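Week 3 – changing careers, the money and the paperwork side

(notes from the Saturday session, typed up fast, shout if something is missing)

Last time was why people leave a first profession. Today is the dull half – notice, savings, contracts, what you owe and what you're owed. Most people who come unstuck in the first year come unstuck here.

## 1. Before you resign

Read your contract. The whole thing, including the bit at the back. Look for:

- notice period (and whether it changes after probation)
- training costs you may have to pay back
- non-compete / non-solicit wording
- unused vacation – paid out or lost?
- bonus date. People quit two weeks before a bonus all the time.

Training clawback is the one that hurts. If the firm paid for your exams or a course there's often a sliding scale: leave in year one, pay all of it, leave in year two, pay half, and so on. Ask HR for the figure in writing. Ask in a neutral way, e.g. "could you send me the current balance under my training agreement."

Non-competes – rules vary a lot by state. Don't assume it's unenforceable because a friend told you so. Get it looked at.
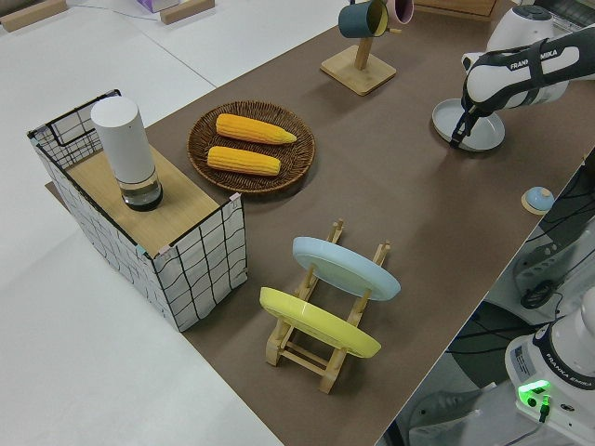
Also check what you signed *after* you started. Policy updates, equity letters, the handbook you clicked through. These count more often than students expect.

## 2. The runway

Runway = savings you can touch ÷ monthly spend. Use real spend, from bank statements, not what you think you spend.

Case we worked through: Yu-na Hyun, junior auditor at Arkevell, leaving to start a small bakery supply business (Urska). Her first monthly estimate was neat and too low. She'd left out:

- health insurance once the employer plan stopped
- car registration, dentist, gifts – anything that isnt monthly
- a phone the old job had been paying for

Corrected spend came to $1,416 a month, sharing rent. Her extra for the business itself was about $300 a month to begin with. Do the sum both ways, with and without the business cost, because you can pause one and not the other.

Rule of thumb for this course: have the runway for the plan you've written, then add 3 months. Some people will tell you more. Depends on dependents, debt, how fast you could get rehired.

Retirement accounts don't go in the runway. Credit cards don't either.

## 3. Going part way first

Three routes came up in discussion:

**Reduced hours.** Worth asking for, rarely offered. Bring a proposal – which days, who covers what, review date. Managers say no to vague requests.

**Side work.** Check the outside employment clause. Many contracts want written permission even for unpaid work. Don't use the work laptop. Don't use the work laptop at home either. Anything you make on company equipment may be argued to belong to the company.

**Secondment or a bridge job.** Jeon (recruiters, the reading from last week) push this one hard, and they would, they get a fee. Still a decent idea. A bridge job in the new field pays less but you find out what a normal Tuesday is like there.

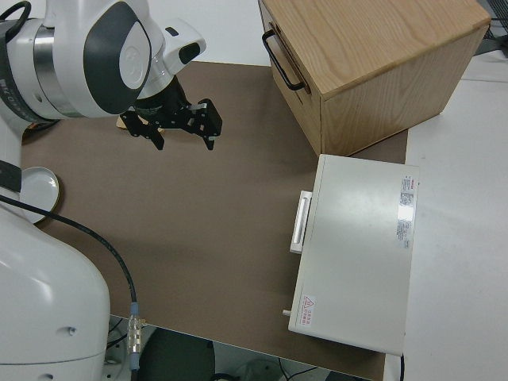
**Should you tell your manager you're thinking about leaving before you have a plan?**

In most cases, wait until you have a date and a rough plan on paper. Early hints tend to change what work you get and who trains you, and you can't take them back. The exception is when you want something from them, such as reduced hours or a transfer – then you have to talk, so prepare for it.

## 4. Handing in notice

Short letter. Date, role, last day, thank you. No reasons needed. Tell your manager in person or on a call first, then send the letter the same day.

Busten exit interview form is in the course folder. Read it for the type of question, its fairly typical. Keep answers dull and true.

Before the last day:
- save payslips and tax forms somewhere personal
- get personal contacts out, leave client lists alone
- ask who will give references and what they're allowed to say
- find out when insurance ends – last day or end of the month?

## For next time

1. Your own runway sum, one page, real statements. Take the account numbers off.
2. Highlight 2 clauses in any employment contract (yours or the sample) that would cost money on leaving. One line each on why.
3. Read the chapter on pricing your time. Skip the tables.

Drafts by Saturday please, late ones go to the bottom of the pile.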